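Stock Check
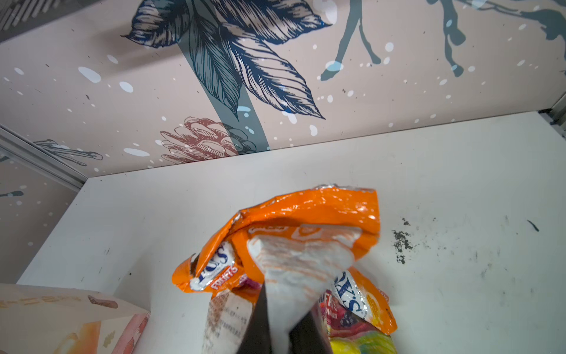

The Sadcombe unit sold snacks on the honor system, and the rules for it filled a single typed sheet taped inside the cabinet door. One shelf, white, at waist height. Sealed goods to the back. Opened goods to be removed and written off at cost. The sheet did not say what to do about an orange bag of fruit snacks, wrinkled, torn along the top so that the silver lining showed, standing on the shelf among the grey smudges as though it were still for sale. The clerk read the sheet twice and then opened the ledger.

The ledger was a green book with 286 numbered pages. Each line had five columns: item, quantity, condition, action, initials. The clerk had been filling it in for three years and had reached page 211. Before that it had been kept by somebody with a heavier hand, whose figures could be felt through the paper with a thumb.

Under item, the clerk wrote "fruit snacks, orange bag." Under quantity, "1." Under condition there were three permitted words, which were sound, damaged and void. Damaged meant the package was harmed and the contents were intact. Void meant the contents were gone. To choose between them the clerk would have to pick up the bag and look inside, and the clerk did not do this right away.

It was a little after four in the afternoon, in November, and the light in the break room was already poor. The heating came on at five minutes past each hour and ran for 11 minutes. The wallpaper had been put up before the firm took the lease. It had a pattern of plants on a pale pink ground and belonged, in the clerk's view, in a dining room. The firm was Ekeck. It made flow meters for the water trade, and it employed 40 people on that floor until the spring, when the calibration work went to Endale and most of the 40 went with it or did not.

After that the snack shelf should have been closed. The procedure for closing it was short. Count the stock, count the cash, send both to the office in Endale, sign the form. The clerk had carried out the first two steps in May and found that they agreed, and had not sent the form. There were still people on the night shift, or there had been in May. A shelf with stock on it was a service. A shelf without stock was a fixture, and fixtures were listed on another form.

So the clerk went on checking it. The weekly check took nine minutes. Drinks were recorded first, then boxed items, then bags. The cash tin was opened, the coins were stacked by value, and the total was entered in pencil and then in ink. In June the total was short by the price of one chocolate bar. In July it was over by the same amount. The clerk recorded both and made no remark, there being no column for remarks.

Orders came from Flundik, the wholesaler, in cartons with the invoice folded under the top flap. Since the spring the clerk had ordered only one carton at a time. The account number was 2779, and the person who answered the telephone had stopped asking for it. The fruit snacks had come in the last carton. They were not popular. The day shift had preferred salted things. The clerk ordered them because they had a shelf life of nine months and because, on one page of the old ledger, the heavy hand had pressed the same words down the item column 12 times in a row.

The night shift at Sadcombe was supposed to be two people. The clerk had never met them. There was a schedule on the wall beside the time clock, and the schedule had not been changed since August, when the two names on it had been struck through in red and no others put in. The clerk had taken this to be an error in the schedule. A building with test rigs in it had to be attended at night. That was a condition of the insurance.

The clerk looked at the time clock. It printed a strip for each shift. The night strip for the previous day was blank, and so was the one under it. The clerk went back through the tray and found blank strips as far down as the tray went.

The heating came on. The clerk sat down at the table with the ledger and turned back through it to August. The entries were in order. One bag of fruit snacks sold, price received. The following week, one bag sold, price received. The same in September, and the same in October, with the coins each time in the tin. The pages showed an ordinary small trade of one item a week. The clerk checked the arithmetic, which was correct.

The lock on the outer door kept a count of openings. It could be read by pressing a button under the cover for two seconds. The clerk went down and read it, wrote the number on the back of a hand, came up again and compared it with the attendance book. There was one entry in the book for each morning and one for each evening, and all of them since August were the clerk's. The two numbers matched.

This left the matter of the bag.

The clerk took it from the shelf. It weighed more than an empty bag would. Inside, toward the bottom, there were four pieces left, stuck together. The clerk held it over the table and considered the two words again. The contents were not gone. They were not intact either. The sheet on the cabinet door gave no guidance on part quantities, and neither did the front matter of the ledger, which the clerk read through to the end, including the name of the printer.

There was an old taste of orange in the clerk's mouth. It had been there, now that attention was paid to it, since lunch.

At 11 minutes past the heating was still running. The clerk took a coin out of a coat pocket, put it in the tin, and wrote the total in pencil. Then the clerk ate the four pieces one after another, folded the bag flat along its creases, and put it in the bin under the sink.

Condition: void. Action: sold. The initials went in the last column, in ink, and under them the clerk ruled a line across the page with the edge of the Flundik invoice. The form for Endale was in the drawer, where it had been since May. It asked for the date of last sale. The clerk filled that in first - it was the only box that could be answered without going to look something up - and then went down to the store room to count the cartons.

There was one, unopened. The clerk carried it up.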